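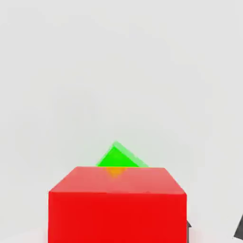 The Second Life of the Short Novel

11/06/2015

When Skornevent opened for submissions in July, the editors asked for one thing only: a crime story that can be read in a single evening. They expected a small pile. By the closing day they had 449 manuscripts, and the press has only two people who read.

I have followed this small publisher since its first catalog, and I admit that I did not believe in the plan. In my own country the short novel is a respected form, but American readers were always told to me as people who want many pages for their money. Shops said the same. A thin book disappears on the shelf because the title on its spine is too small to see.

The Dandholm series was the answer to this. The books are sold in sets, each with 17 short novels by different writers, and the reader decides what to pay above a low minimum price. The first set was on sale for three weeks and found 3169 buyers. For a big house this is a bad morning. For Skornevent it paid the printer, the cover artist and the writers, in that order, and I would have liked to see the writers earlier on the list.

The most discussed title is Brennan, a quiet book about a retired court clerk who starts to correct old records at night. It has no chase and almost no blood. I read it on a train and went past my station. Kiver, which comes directly after it in the set, is louder and less good, although the middle part in the flooded hotel is very strong and I still think of it.

What I miss in the series is translation. All the stories were written in English, and a reader who is curious about the form would gain much from its older cousins in Italian or Swedish. The editors told me they have looked at the costs, and that it will not be possible for the second set.

That set is planned for spring. The submission rules are the same as before, but the length limit is now a little stricter, and cover letters should fit on one page.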